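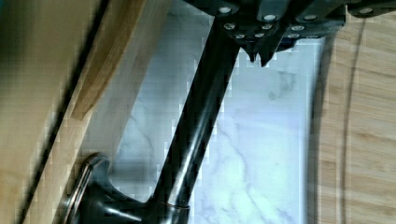
Worktop materials first, then layout. Stone is sold on looks but you need to know how it wears. Acid is the main trouble – lemon, vinegar, wine – it dulls the polish and no cleaner brings it back. Pale marble with faint grey veins, as by the black fitting here, hides small etch marks fairly well, dark stone shows every one. Seal it, ask the supplier how often. The Ploltetti price sheet gives 1,134 per slab before cutting, so cost your offcuts.

Keeping the middle clear
Main prep area wants to be free before anyone starts. Everything else goes to the back or the side. In the Isuldale kitchen the board sits in the centre, canisters along the tiles, toaster oven and toaster together on the left. Spoon upright in a crock. Note the juice groove on the board, saves the stone from tomato and lemon.

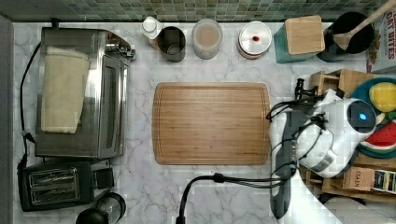

Heat and cloths
Toaster ovens get hot on top. Towel belongs on a rail or hook, not folded over the oven, so mark that one down in your survey. Cords: keep them off the prep side and away form the sink. Pull crumb trays weekly.

Dry goods
Lids on. An open canister next to a closed one is the usual finding. Label with contents and date opened, flour especially. Cereal can stay in its box if the inner bag is folded down, but it takes up alot of room – decant if space is short. 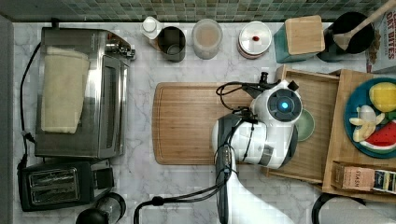
Fig. 3. Back row against the green tile, board in the centre.

For next time: draw your own worktop from above, to scale, mark hot, wet and dry zones. 4 sides max. Read the Uledell handout, p. 129 on storage heights.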